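Setting up a study corner in a kitchen that won't sit still

12 March 2021

I'm sitting a licensing exam in July, and because our place has one decent table and it lives in the kitchen, that's where I'm studying. I did the same thing years ago for a clerical test and made a proper mess of it (jam on the practice papers, calculator in the cutlery drawer, you name it). So this time I've sorted out a few household tricks first, and a couple of people asked me to write them down.

Clear the table the night before

If I get up and the table's covered in mail and breakfast bits, I'll spend my best hour wiping and stacking. So it gets cleared after dinner. Everything that doesn't belong goes in one tub and the tub goes on the floor. I sort the tub on my break, or I don't, and it's still off the table either way.

Wipe it with warm water and a drop of dish soap, then go over it with a dry tea towel. Give it a few minutes before you put paper down! Timber tables hold a bit of damp and cheap exam pads soak it right up and go wavy.

Use a baking tray as your desk

This is my favourite. I keep the current workbook, two pens, a pencil and the calculator on a big flat baking tray, the old one with the warped corner. When the kids need the table I pick up the whole tray and slide it on top of the fridge. When they're done, down it comes, and my page is still open where I left it. My friend Noemí Chávez does hers with a lap tray that has a cushion underneath, and she can work on the couch with it, but I fall asleep on the couch.

Hold the book open

Practice books are bound so tightly they snap shut the minute you reach for a pen. I've tried mugs (rings on the page) and a tin of tomatoes (rolled off, dented the floor). Two bulldog clips work well on a thick book, one each side, clipped over the pages and the cover together. For a thinner one, a cookbook stand does the job and gets the page up off the table, so your neck doesn't ache by lunch.

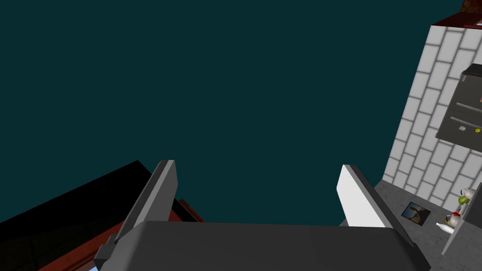
Flashcards were the thing I fought with longest. I had 455 of them in the end, all cut from cereal boxes and the backs of old calendars, and they were in every room of the house. Rubber bands perish and leave a sticky line, so I went over to wooden pegs, one per topic, with the topic written on the peg in marker. Go for pegs with a wide mouth, something that opens up like those two fingers with the big gap between them, because the skinny ones only manage a few cards before they ping off across the room. The pegged bundles stand up nicely in a loaf tin. Finished topics go at the back, the horrible ones at the front, and I pull one out while the kettle boils.

If your cards are going furry at the edges, a strip of clear tape along the top is plenty. Don't bother covering the whole card or you won't be able to write on it later.

Timing yourself

Use the oven timer and leave your phone in another room. Mine has a dreadful buzz and I have to get up to switch it off, so I get a stretch out of it too. I do a timed section, have a break, then mark it. Ruan Mthembu from my study group reckons you should mark it straight away while you're still cranky about it. I've tried it his way and I need a cuppa first.

Snacks that don't wreck the paper

Anything orange and dusty is out. Same with toast. I make a container of cut-up apple with a squeeze of lemon so it doesn't go brown, plus some almonds, and eat with a fork if I'm working. Drinks go on a stool beside me, never on the table. I lost 12 pages of worked answers to a flat white and I'm still not over it.

The exam-day box

I've got an old shoebox by the front door with my ID, the printed admission slip, spare pens, tissues, a clear water bottle and a cardigan for over-cooled halls. Check what your own exam lets you take in, they're all a bit different. Tape a list inside the lid and tick things off in pencil so you can rub it out if you have to sit the thing again. I'm planning to only use mine once, but the eraser's in there too.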